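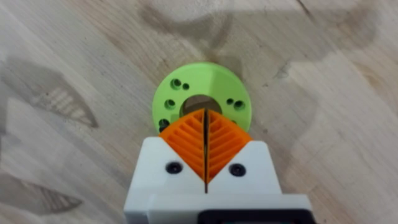 When does the Watkins Road swimming pool reopen? The main pool is open again from May 29, 2018, with the small pool to follow once the new heating is in.

Swimmers in Proverby get their pool back after a closure that dragged on far longer than planned. Doors shut for what was meant to be a short retiling job. Then the old pipework under the changing rooms was found to be leaking, the floor had to come up, and the whole thing went quiet for months.

Work now done on the main pool: new tiles throughout, new lane ropes, a handrail at the shallow end steps, and a hoist for anyone who can't manage the ladder. The showers are push-button still but hot, we're told. Changing rooms have been turned into one shared area with cubicles, not to everyone's taste going by the letters we've had.

Centre manager Llinos Harries said the wait had tested people's patience. "We've had regulars driving to Asanberg and back three mornings a week just to get their lengths in. I know some of them have got used to it over there. I hope they come back, I really do."

More than 600 people signed a petition last year asking for the pool to be kept when there was talk of selling the site. The plan was dropped in the end and the repair money found from the leisure budget, though the café was not so lucky. It stays shut for now. Vending machines in the foyer instead.

Opening times are a bit different to before. Early swim starts at 6.30am, lanes only. Family sessions are in the afternoons after school, and the over-60s hour moves to late morning, straight after the aqua class. Schools have the pool between those, so no public swimming over lunch in term time — this has caught a few people out already so check the board by the door.

Prices have gone up. A single adult swim was £3.80 and is now £4.40. Old monthly passes will be honoured and any weeks lost to the closure added on at the end, but you need to bring the card in to reception, it can't be done over the phone.

Swimming lessons restart the week after half term. There are 13 classes on the list so far and the beginners' ones are nearly full. Parents who had a place before the closure have been written too and have 15 days to say if they still want it. After that it goes to the waiting list.

The club is back as well. Proverby Swimming Club has been training at the Laltetti school pool, which is short and has no diving blocks, and lost a good few of its younger members along the way. Its first home gala is pencilled in for the autumn.

No date yet for the small pool. The heating unit is on order. Parking is free for the first two hours, but the back car park is still fenced off for the builders' skips, so use the Asanberg Lane entrance.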